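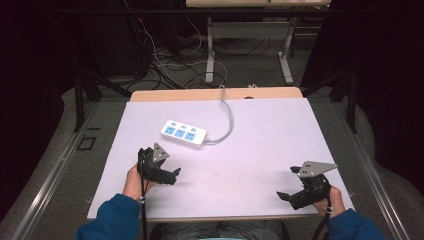

I've been putting off writing this one, partly because I come out of it looking a bit daft, but Yutong Pan told me that if I moaned about it over lunch one more time she'd write it herself. So.

In June we lost 200 demonstrations. I don't mean deleted, they're all still on the drive, every one of them with a nice green tick next to it. They're useless, though, and we only found out after training on them and watching the arm miss the switch on a power strip by the width of a finger, over and over, with total confidence.

The fault was a screw. One of the hand-held grippers had a plate that had worked a tiny bit loose, so the tracking thought the jaws were somewhere they weren't. You couldn't feel it in your hand. I know that because I was the one holding it for most of a fortnight, happily pressing switches and nudging the strip about and thinking how well it was all going. People are brilliant at correcting for wonky tools. You look at the tip, you move the tip, job done. The recording doesn't look at the tip. It writes down where it believes the plate is and trusts you.

And then there's the software, which is where I get properly cross. We use Plurent to log sessions, and I set it up, so have a go at me as well. It checks that the stream is there, that the timestamps line up and that the file closed cleanly. It ticked all of it. At no point did anything ask whether left and right still agreed with each other when the jaws touched, which is about the easiest question you could think of. We'd built ourselves a very thorough check of the paperwork.

My actual opinion, then, since the heading says opinion: we treat faults in collection as a nuisance and faults in the robot as safety, and I think that's the wrong way to split it. Our arm was switching a lamp on and off. If it misses, it pokes some plastic and everyone laughs. But Ren, our cell down the corridor, runs on policies trained from the same sort of kit, and it works near people. A bent plate in June is a wrong reach in the winter, and by then who's going to go looking for a screw? The incident form doesn't even have a box for it. It has a box for footwear!

I've heard the other side. Yutong's view is that you just collect more and the bad stuff washes out, and with 3265 episodes in the full set she does have a point about scale. A random wobble probably would wash out. Ours leaned the same way every single time, though, and the more of it we fed in, the surer the thing got. She has since come round to maybe sixty per cent of this, by my reckoning — she says forty.

What we do now is dull. Before every session you touch the jaws together at 4 marked points on the board, and if the numbers don't match you stop and get the hex key out. There's a dab of paint across each screw head so you can see if it's turned. It takes less time than making a tea. I've also asked for the gripper's serial number to go in every file, so next time we can bin one tool's work and keep the rest.

I'd like the people at Plurent to put a contact check in as standard. I've written to them and had a polite reply with a ticket number on it.

14 comments
37 shares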